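Barnwood Adult Learning
Household Textiles, Session 6: Dark cloth and how to keep it dark

Bring your notes from last time on fibre types. We will use them in the second half.

Why black fades first

Black is hard to dye well. Most black cloth is coloured with a mix of dyes, and they don't all wash out at the same rate. Once one goes, the others show, and the cloth turns brown, green or a dull purple. Cotton is the worst for this. Polyester holds its colour much better, but it pills, and the pills catch pale fluff.

A lot of what people call fading is wear. Rubbing in the drum breaks the surface fibres, and the broken ends scatter light, so the cloth looks grey along seams, cuffs and folds.

Washing

Turn the item inside out. Close zips. Wash at 30 or 40 degrees with a liquid detergent – powder can leave marks on dark cloth if it doesn't dissolve. Leave out anything with bleach or optical brightener in it. Check the label, as some "colour" products still contain a little.

Don't pack the drum. Cloth that can't move freely comes out with hard creases, and these wear pale before the rest does.

Drying

Dry in the shade, or indoors with a window open. Shake each piece out first and smooth the seams by hand.

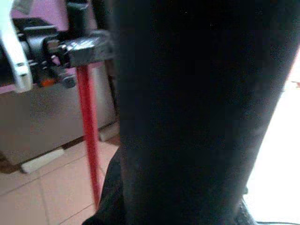

Heavier fabrics such as velvet and fleece need more room on the line. Velvet should never be pegged through the pile. Hang it from the hem or lay it flat on a towel, and brush it in one direction once dry.

Re-dyeing

We cover this properly in the June session. For now, note that cotton, linen and viscose take home dye well and polyester needs a special type. Stitching is often polyester thread, so it may stay its old colour.

For next time

Bring one dark garment you have owned for a year or more, and a copy of its care label.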